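Home Robotics Board > Kits and Arms > Anyone bought the Nallent two-arm kit?

gantrygoose
8 Feb 2019
Thinking about the Nallent two-arm kit, the one Pleltstead sell with the household add-on (broom, dustpan and bin jobs, plus a wrist camera on each arm). Quote came back at 2,000 for arms, base and leads, software extra. Want it for a small flat. Is it worth it or is it a demo toy. Have read the brochure, dont need the brochure read back to me.

mopbucket_58
Demo toy.

tinsel_and_torque
Not a demo toy. Had one since June. It's a slow, fussy, decent pair of arms with a terrible manual. What floor have you got? Matters more than you'd think.

gantrygoose
Tiles in the kitchen, carpet everywhere else. No room for anything wide.

tinsel_and_torque
Tiles fine. Carpet forget it, the sweep routine drags the brush and the arm faults out on load. Pleltstead know, they just say "hard floors recommended" in tiny print on page 11.

mopbucket_58
And that's before you get to the grippers. Two fingers. Two! Try holding a round broom handle at an angle with that and see how long it lasts. Mine twisted every time the bristles caught a grout line. Sent it back.

Lieselotte Eichhorn
mopbucket did you have the old finger pads or the new ones? Old ones were hard plastic, slid on everything. The newer rubbery ones are a different animal. Ask before ordering, Pleltstead were still clearing old stock when I bought.

mopbucket_58
No idea. The ones in the box.

Lieselotte Eichhorn
Well that's rather the point isn't it

duyen_ho
Hi all, Duyên Hồ here, been running the sweep and tip job on one of these for a few weeks so can answer some of this. Short version, holding things is OK, getting things INTO the bin is where your time goes. Wrist view first, then the head camera with broom and dustpan.

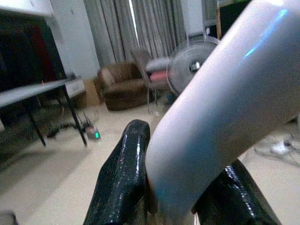
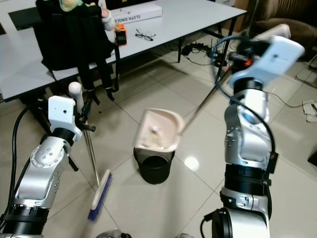 Setup time for me was most of a weekend. Arms bolt on quick enough, maybe an hour. Calibration is the slog. You teach each grip by hand, then the height of the bin rim, then it wants the whole lot again if you shift the bin. I put tape on the tiles in the end so the bin goes back in the same spot.

Good bits: joints are quiet, the grip holds for a full run once taught, and the stop button stops it dead. Bad bits: cables. Loops of the things on both arms and you have to watch they dont snag on the tool handles. Also the software forgets your taught grips if you update it. Found that out the hard way.

gantrygoose
This is really useful thanks. How often does it miss the bin?

duyen_ho
Last batch I kept a tally. 58 tips, 4 went on the floor. All four were light stuff, paper bits and fluff, that sort of thing clings to the pan and comes off late. Heavier crumbs go in fine. If you slow the wrist turn down and add a second shake at the bottom it gets better but then each cycle drags on.

mopbucket_58
So for two grand you get a machine that sweeps slower than me and still drops some.

duyen_ho
Yes? I wouldn't buy it to save time sweeping. I bought it to learn on.

mopbucket_58
The add-on is sold as a household helper. Says so on the box. If it's a learning kit sell it as a learning kit.

tinsel_and_torque
Agree with mopbucket there for once. The advert is daft. Kit's alright, advert is daft.

flellis_fan
Has the OP looked at the Flellis single arm? Half the size, much better docs, and their support reply same day. You lose the two handed jobs but in a small flat do you need them

Lieselotte Eichhorn
One arm can't do broom and pan though. I had a Flellis before the Nallent. Lovely for picking up and putting down, hopeless for anything where one hand has to wait for the other. Depends what gantrygoose wants it for.

gantrygoose
Two handed is the whole reason im looking. Want to try laundry later as well.

tinsel_and_torque
Laundry, good luck. Seriously, cloth is a nightmare with these fingers, they pinch one layer or three, never two. Start with the dustpan.

gantrygoose
Ok what about the wrist cameras, any good?

duyen_ho
Ok-ish. Fine when it's still, smears when the arm swings quick. Close stuff you can work with. I use the head camera for lining up with the bin and the wrist ones for checking the grip. Turn auto exposure off if you've got a window in view or it hunts all afternoon.

tinsel_and_torque
+1 on auto exposure. Should be off by default, have told them twice.

bhuiyan_spares
We do replacement finger pads and cable clips for the Nallent (Bhuiyan, small parts, we ship most days). Not trying to push it, but the clips do sort the snagging. Message me if you want the fitting sheet, it's one page.

mopbucket_58
"Not trying to push it"

bhuiyan_spares
Fair enough. The fitting sheet is free whether you buy or not.

Lieselotte Eichhorn
I've got their clips, they're fine. The pads I wouldn't bother with if you already have the new rubbery ones from Pleltstead, couldn't tell them apart.

flellis_fan
Warranty? Flellis do two years on motors.

tinsel_and_torque
Nallent is one year, and the gripper fingers count as wear parts so not covered at all. I've had one motor swapped, took roughly three weeks and they wanted the whole arm back, not just the joint. Keep the packaging!!

gantrygoose
Right. So new pads, hard floor, cable clips, keep the box, don't update once it's working. Anything else before I ring them?

duyen_ho
Ask if software is per arm or per base. Mine was per base but I've seen a quote where they'd charged it twice.

mopbucket_58
Ask about returns too. They took off a restocking charge on mine, wasn't on the invoice anywhere. Had to argue for it back.

gantrygoose
Will do. Ringing Monday, will post what they say about the pads.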